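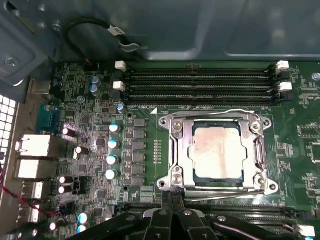 Wrist cam view, server board in its chassis, arm parked under the CPU socket

Stedberg Robotics Boards
Home | New posts | Members | Rules | Log in
Search this forum... Go

Student projects > Teardown arm, semester two: the memory problem

tostgate_tess
OK so we're back for September and I promised an update on the teardown arm. For anyone who missed last year's giant thread, our club is trying to get a six-axis arm to strip the reusable parts out of old servers. Memory first, then the CPU, then whatever we have the nerve for. Last spring we got it to unplug fans and then everybody had finals.

The picture is from the wrist camera, which is the only camera we're running this semester. Memory slots are empty on this one so we can practice putting a stick in and taking it out over and over. We use the same dead stick every time, it's lived a hard life already.

My actual question: the latches. Our detector has to find the end of each slot and it keeps getting thrown by the white and black ones alternating. It locks onto the white latches great and then acts like the black ones don't exist. We have 1,309 labeled frames so far. Do we just keep labeling, or is there something smarter?

8 likes | 2 shares

wulen_pete
Don't detect the latches at all. Find the socket. It's big, it's shiny, it's got a screw near each corner, and once you know where it is you know where every slot is because the board doesn't change shape. We did it this way on our Wulen kit and never trained a thing. You need four points and a drawing of the board.

tostgate_tess
I get that, but we want it to work on boards we don't have a drawing of. Half the donated stuff is different models.

wulen_pete
Then you measure each new model once with calipers. Takes me 30 minutes. How long did 1,309 labels take you?

tostgate_tess
...longer than 30 minutes

9 likes

gnd_loop
Pete's right for a competition and wrong for a club, in my opinion. If the point is a trophy, sure, measure everything. If the point is that the new kids learn how a detector gets trained and why it fails, then keep the detector. Also shiny is not your friend. We tried using a metal socket frame as our landmark and every time somebody moved the desk lamp our corners went walking.

wulen_pete
So fix the lamp. Tape on the floor, lamp goes on the tape.

gnd_loop
Tell me you've never shared a lab with the drama club's set crew without telling me

5 likes

Hannelore Sauerland
Hi all, I help out with Tess's group in the evenings. Two things from me.

First, look at where the gripper is sitting in that picture. It's covering part of the lower set of slots, so anything you train from this pose is going to be weak down there. Before you label one more frame, I'd like you to take a new batch from a pose that's backed off and tilted. Same slots, fingers out of the way.

Second, has anybody looked at that CPU? The top is all streaky and patchy. I'd like it cleaned up properly with wipes before we get to the CPU stage, and please keep the load lever closed until then. Bent socket pins are no fun for anyone.

tostgate_tess
Yes to the wipes, putting it on the list! On the pose thing — I kind of like having the fingers in view? Marcus's argument is that the net should learn to cope with them, because they'll be in view when it's really reaching for something.

marcus_in_b12
It is my argument and I stand by it. If we train on nice clear views it'll fall over the second the jaws get close, and that's the exact moment we need it.

Hannelore Sauerland
You need both sets, Marcus. The far one tells it where to go, the near one is for the last bit. I'd do 100 backed-off frames this week and see if the black latches start showing up. If they don't, I'll buy the pizza.

marcus_in_b12
we are going to label SO slowly

14 likes

seidel_fan
Jumping in on the black latches. Are you feeding it color or grayscale? Black latch on a black slot is a rotten target either way, but we got a good bump on our Seidel rig from just turning the exposure up and letting the capacitor tops blow out. You don't care about the capacitors. Our set ended up at 1,877 frames and I'd say the exposure change did more for us than the last half of those.

tostgate_tess
Color, auto exposure. Which now that I type it out, hmm. Those blue caps next to the socket are throwing back a lot of light and I bet the camera is setting itself for that.

seidel_fan
Bet it is. Lock it manually and try again.

gnd_loop
+1, auto exposure on a wrist cam is asking for it. The brightness jumps around every time the arm moves.

wulen_pete
Or, and hear me out, calipers.

11 likes

tostgate_tess
OK Pete, deal. We'll do yours as the backup on this one board and race them. Ten insertions each, same stick, same slot. Marcus is on detector, I'll do the measuring so nobody can say I rigged it for my side. Exposure gets locked tonight and Hannelore gets her 100 frames. I'll post the numbers in here when we have them.

wulen_pete
Measure from the screws on the socket frame, not the edge of the board. Edges lie.

Reply | Quote | Share
17 comments | 3 shares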